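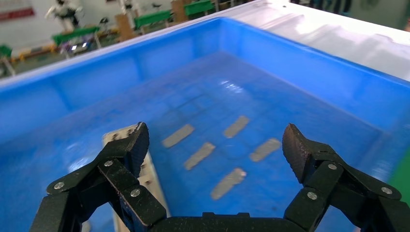
Moving four years of frozen stock and fruit into one chest freezer, how do I keep it usable?

My mother is moving in with us and her upright freezer is not coming with her. We have a chest freezer in the garage, a Hudec, bought used, and it has to hold her food and ours. I've started sorting things into plastic bins before they go in. The blue one is for the flat stuff, and I like how flat pieces sit on the bottom of it, but I can already see that once I put a second layer on I'll never know what's underneath. The bin walls slope in toward the floor too, so I lose space at the bottom. Do I want bins at all, or is there something better for a chest freezer?

More details. The freezer is 22 inches deep inside, measured at the deep end. There is a raised step on the right where the compressor is, and it's a lot shallower there. It has one wire basket that hangs from the rim. We cook for five people now, six on weekends when my stepson is here. What needs to go in:

Chicken and beef stock, mostly in quart tubs
Tomato sauce, frozen in bags
Sour cherries and blueberries, loose in bags
Bread, usually two or three loaves
Ground meat and chicken thighs from the warehouse store
My mother's dumplings, which she makes in large batches and which stick together if you look at them wrong
Odds and ends like ginger, curry leaves, parmesan rinds, egg whites

Some of the stock is old. The oldest tub I can find a label on says February and no year. I don't want to throw it all out if I don't have to. I would also like to know if I should defrost before loading it up, there is maybe half an inch of frost near the top on all four sides.

I've tried the thing where you tape an inventory to the lid. It lasted a couple of weeks and then people stopped crossing things off, me included.

Posted by Nazareno Bortolotti, Henley, May 2024

3 answers

Answer from Seul-gi Shin (accepted)

Defrost first. Half an inch is plenty to justify it, and you won't have a better chance than before you load it. Unplug it, move the food into coolers with the coldest stuff in the middle, pack towels around the bottom, and leave the lid open. A pan of hot water set on a folded towel inside will speed it up. Don't chip at the frost with a knife or a screwdriver. In a lot of chest freezers the cooling lines run right behind the liner and if you puncture one the freezer is finished. A plastic dough scraper is fine once the ice has started to let go. Find the drain plug before you start, usually low on the front or side, and check that it isn't stuck. Dry everything, plug it back in, and let it get down to 0 F before the food goes back. That can take a good part of a day if the garage is warm.

Now the layout. I've had a chest freezer for a long time and went through bins, milk crates, and cardboard boxes. What I use now is reusable shopping bags, the square-bottomed kind with handles. One bag per kind of food. You pull up the bag, take what you want, and drop it back. They cost next to nothing and they bend around each other, so you don't lose the corners. The weak point is the handles. If you fill one with quart tubs of stock it's too heavy and the stitching goes.

Bins do work for some things. Yours with the sloped sides is wasting room at the bottom, that's true of nearly anything made to nest for storage. I'd keep it for one layer of something heavy and flat, or use it on the compressor step where the depth is short anyway. If you buy more, look for straight sides and holes or handles at the top so you can lift them out with cold hands. Measure the inside at the bottom, where the liner may be narrower than it is at the rim.

The way I'd set up yours:

Deep end, bottom: stock and sauce. Stop freezing stock in tubs. Freeze it in quart bags laid flat on a sheet pan, and once they're solid stand them on edge like files in a drawer. You can write on the top edge and read every one without lifting anything. Same with the tomato sauce. Squeeze the air out and leave a little room for expansion. Let the stock cool in the refrigerator overnight before you bag it.

Deep end, top: meat. Repack it from the store trays into meal-size amounts, pressed flat. Ground meat pressed to under an inch thick thaws in a bowl of cold water while you're chopping onions. Keep raw meat in its own bag or bin so that if the freezer ever fails it doesn't drip on the bread.

Step on the right: fruit and dumplings. For the dumplings, dust a sheet pan with flour or line it with parchment, freeze them with space between, and bag them after they're hard. My mother uses cornstarch and hers come apart better than mine do. If they're already stuck in a lump, steam the lump and eat it that night. Trying to pry them apart tears the skins.

Hanging basket: bread and the odds and ends. Bread gets crushed anywhere else. Put the ginger, rinds and egg whites in one zip bag each with the name in big letters.

About the old stock. Food kept at 0 F the whole time stays safe, it's the taste and texture that go. If it has been frozen solid without a break, thaw one tub in the refrigerator, bring it to a boil, and taste it. If it tastes like freezer, use it for beans or for cooking rice with something strong. If it tastes fine, it's fine. If you know there was a long power outage and you can't tell what happened to it, throw it out.

On the inventory, I gave up on lists too. What I do is put the year on everything and twice a year I cook down the oldest bag before I buy anything new for that section. Painter's tape and a permanent marker. Write on the tape before it goes on the cold bag, the ink skips otherwise.

Comment from Nazareno Bortolotti: Thank you, this is what I needed. The drain plug on mine is behind the front panel, so that took some finding. One question, how many quart bags on edge do you fit across before they start slumping over?

Comment from Seul-gi Shin: Depends on how flat you got them. I stand mine in an old dish tub with a brick-shaped ice pack at the open end to hold them up. As bags get used I push the pack forward.

Second answer

We sold freezers at a store I worked at for a while, so I'll add the parts about the machine.

A used chest freezer in a garage needs a thermometer of its own. The dial only has numbers one to seven or whatever and tells you nothing. I use a Fondex one with a probe on a wire and a display that sticks to the outside. It has an alarm if the temperature goes up. Any brand with an alarm will do. Put the probe halfway down, away from the wall.

Check the lid gasket. Close the lid on a piece of paper and pull. Do it every foot or so all the way around. If the paper slides out easily in one spot, that is where your frost is coming from. Clean the gasket with warm water and dish soap first and try again, often it's only dirty. If it's flattened you can warm it with a hair dryer on low and work it back into shape with your fingers, or order a new one.

Look at whether it's rated for garage use. Some models don't run right if the garage gets very cold in the winter or very hot in the summer. The label on the back or the inside of the lid will have the model number and you can look it up. Give it a few inches on all sides for air. Don't plug it into an extension cord. If it's on a GFCI outlet, be aware those can trip and you won't know until you smell it, which is another reason for the alarm.

Don't load it all at once with warm food. If the stuff is frozen already from your mother's freezer, go ahead and fill it. If you're adding fresh meat, a few pounds at a time, spread against the walls, then stack it up the next day.

A full freezer holds its temperature longer than an empty one if the power goes. Once yours is packed and shut it should be good for two days. Half full, figure on one. If you end up with gaps, fill some jugs with water, not all the way to the top.

We had a customer who kept getting ice at one end and it was a broom handle leaning on the lid. Worth a look for that kind of thing too.

Third answer

just get an upright. I had a chest for years and I was always digging. Got a 2 door one off the Govbridge surplus listings for 52 dollars and it fits everything. Lot 1129 if you want to see the type but it's closed now. You have to pick up yourself and bring someone to help lift

Comment from Nazareno Bortolotti: We're getting rid of an upright, there's no room for it. But thanks.

Comment on the third answer: Uprights use more power too, and the self-defrosting ones dry food out faster. For long storage I'd stay with the chest.

Comment on the third answer: mine doesn't dry anything out if you wrap it right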